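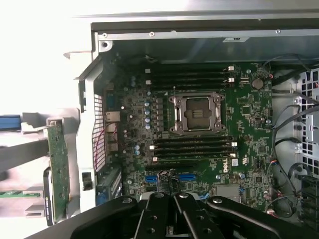

I have been going to see the Lelside Powells play ball since before there was a roof over the third base seats, and I want to say a kind word for the long at-bat.

You know the sort I mean. A hitter falls behind, fouls one off, fouls off another, takes something low, and before long the whole park has stopped fussing with its peanuts. Kjell Solheim had one in October, in a playoff game we lost by 4, and it went 11 pitches. He walked. Then he was left standing on first, and if you look up that inning you'll find hardly a trace of him. I remember it better than most of the home runs I've seen, and I've seen plenty of those (though never as many as I'd like!).

Solheim hit .234 that year, and people were hard on him for it. I understand why. A batting average sits right there on the scoreboard in big friendly numbers, and it's what my father taught me to look at first. But a fellow who makes a pitcher work like that is doing a favor for the two men coming up behind him, and I wish the talk shows would find a minute for it.

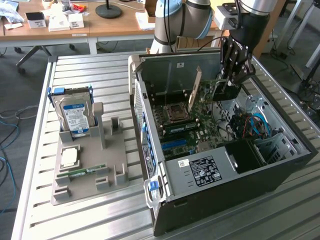 A CPU, a RAM module and a hard drive in a gray tray, beside an open computer tower.

My seatmate Tincuța Pîrvu has kept score by hand since 2000, and she and I go round and round on this. She says a walk with nobody driving you in is a nice stroll and nothing more. I say watch the starter's shoulders the next inning. We've never settled it, and I expect we'll be at it again this weekend when Umow comes to town, with her pencil going and me talking over the organ.

So if Solheim comes up and starts fouling them off, please don't head for the hot dog line. Stay put and give him a hand, even if he strikes out at the end of it. 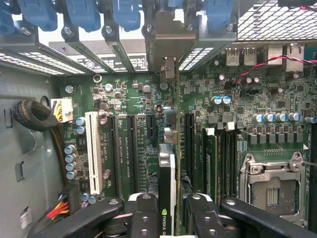 More From the Bleachers

Next week: why I still like a day game on a Wednesday.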